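Home | Kits | Classroom | Projects | Spares | Contact

Flimis Wrist Kit for Clubs and Classes

January, by the Drellier classroom desk
7 minute read

Flimis is a two-finger gripper with a small camera at the wrist, made for the kind of desktop arm that a lot of robotics clubs already own. It bolts on, it plugs into the controller with one cable, and it lets students see what the fingers see. We've been building it alongside the Cervantes after-school club for most of a school year, and this page covers what's in the box, what the club does with it, and the things we'd like you to know before you order.

If you run a club that has done line followers and sumo bots to death and wants something harder, please read on! Picking things up is harder than it sounds, and picking up soft things is the best kind of hard.

What comes in the box

The gripper body, already assembled, with two dark fingers fitted
Wrist camera with its bracket
One cable, arm to controller
A spare pair of fingers
Four bolts and the hex key for them
Blank label stickers for marking your own parts
The Junia project book, printed and spiral bound so it lies flat on a bench

You need your own arm and your own laptop. The bracket fits any arm with our standard four-bolt plate, and there's a drawing on the Spares page if you want to cut an adapter. Two of the Cervantes teams did just that in the school shop, and one of their adapters is stiffer than ours (we have asked for the file).

Getting it on the arm

Mounting takes 15 minutes the first time. Turn the arm off at the wall, line up the plate, and start all four bolts by hand before you tighten any of them. The cable goes through the clip on the underside, with enough slack that the wrist can turn all the way in both directions. Check that slack with the power still off by turning the wrist slowly with your hand. Nearly every cable we've had to replace was clipped too tight.

Then open the camera view. The finger tips should show at the bottom of the picture, pointing up into it. If you see only one of them, loosen the bracket and nudge the camera over. A close-up view gets soft when the wrist drops right down onto something, and students will ask for a focus ring. There isn't one. Work a little higher for the approach and learn to trust the last bit of the move.

The Junia project

Junia is the student project that goes with the kit. It started as a whiteboard list at Cervantes and grew into a book, with 21 sessions that go from opening and closing the fingers to a full tidy-up run, where the arm has to sort a messy pile on a table into bins. Teams drive the arm by hand at first and save each attempt. Later on they use those saved attempts to train a simple program that tries the move by itself.

The early sessions use blocks, markers and cups, and everybody feels like a genius. Session eight is cloth. Oh boy.

Cloth doesn't have a shape you can plan for. You pinch it in one place and it moves in another. The fingers can close with a nice fold between them, or close on a single thread, or close on air, and from the side those can look much the same. With a wrist view the students can at least look down into the folds and choose a ridge worth going for. Dark fabric makes it tougher again, with the hollows going almost black, and that's the point where teams start arguing about lamps. We love that argument. Let them have it.

The project book asks for mixed piles, too. A sweatshirt by itself is one problem, and a sweatshirt with a comb or a hairbrush lying on it is a different one. Does the arm move the comb first? Does it grab the fabric beside it and hope? Teams have to write down a rule and stick to it for a whole session, even when the rule is clearly bad. They learn a great deal from a bad rule. 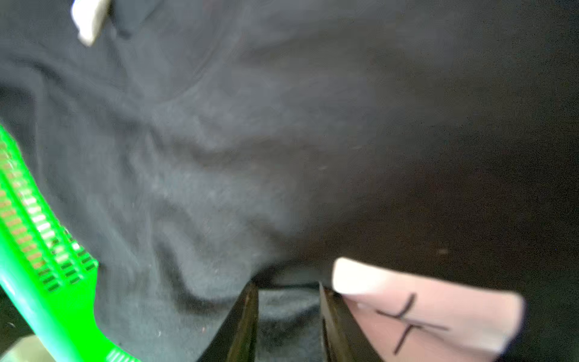

One reader of our January update asked whether a beginner group could skip the hard stuff and go straight from the cloth sessions to the final tidy-up run, and added that their own team had spent three meetings on T-shirts and still dropped more than they lifted. We'd say keep the order but shorten it. Sessions ten and eleven are mostly logging practice, and a small group can do both in one sitting. And dropping a lot at that stage is normal. Save the drops! Your program needs to see failed grabs as well as good ones, and a team with a tidy folder of failures has more to work with than a team that deleted theirs.

What students save, and how many

The book sets a target of 100 saved attempts per team before any training starts. It sounds like a mountain in the first week and then goes quickly once they find a rhythm, with one student driving, one resetting the pile and one keeping the log. Swap jobs often. The resetting job is the one that wants watching: some students lay the cloth down the same way every time without noticing, and the program then learns that one pile beautifully and no other.

Each attempt is stored with the wrist video, the finger opening and a line of notes. Plain files in plain folders, so they can be copied to a USB stick and opened on any laptop in the room. You don't need an account, and the software runs fine with the Wi-Fi off.

The notes line is short on purpose. "Caught one layer, slid out on lift" is a great note. "Bad" is not, although we've read plenty of those.

The showcase

At the end of the project we suggest a Saturday showcase with the tables in a horseshoe and a pile on each one. Cervantes runs theirs with a twist that we've now put in the book: teams swap piles just before they start, so each arm faces a heap that another team put together. It's loud and a bit chaotic, and the teams who practiced with lots of different clothes do very well. Points are given for items in the right bin and for the written log. There's also a prize for the best explanation of a miss, which is the one the students care about most.

Space and supplies

Each arm needs a table to itself, against a wall if you can. Pick a table top that isn't shiny. Ask for old clothes from home in a spread of colors and weights: jersey, denim, one thing with a zipper, one fuzzy thing. Fuzzy things shed. Wipe the camera window with a dry lens cloth at the start of each meeting and pick the lint out of the finger hinge with tweezers, with the power off.

Small plastic things from around the house are excellent for mixed piles, especially bright ones with slots or holes, and they cost nothing. Leave out anything glass.

Safety in the room

The finger motor has a limit set in software, and it ships at the lowest setting. It will still pinch, so hands stay out of the work area while the arm is live, and the person resetting the pile says "clear" before the driver touches the controls. Tie back long hair. The stop button should sit where the log keeper can reach it. None of this slows a meeting down once it's habit.

Spares and price

The finger pair is $69 and fits every Flimis we have sold so far. Fingers are the part that wears, mostly along the inner face, and a busy club will want a second spare set by spring. Brackets and cables are listed on the Spares page. For the price of the full kit, write to us with the arm you have and the number of teams, and we'll send a quote that covers only the parts you need.

Known quirks in the current version: the view freezes for a moment if the laptop goes to sleep in the middle of a recording, so turn sleep off. The left finger on a new kit can feel stiff until it has been opened and closed for a while. The project book has a wrong page reference in session fourteen; it should send you back to the lamp exercise. A corrected page is on the Classroom tab, ready to print and tape in.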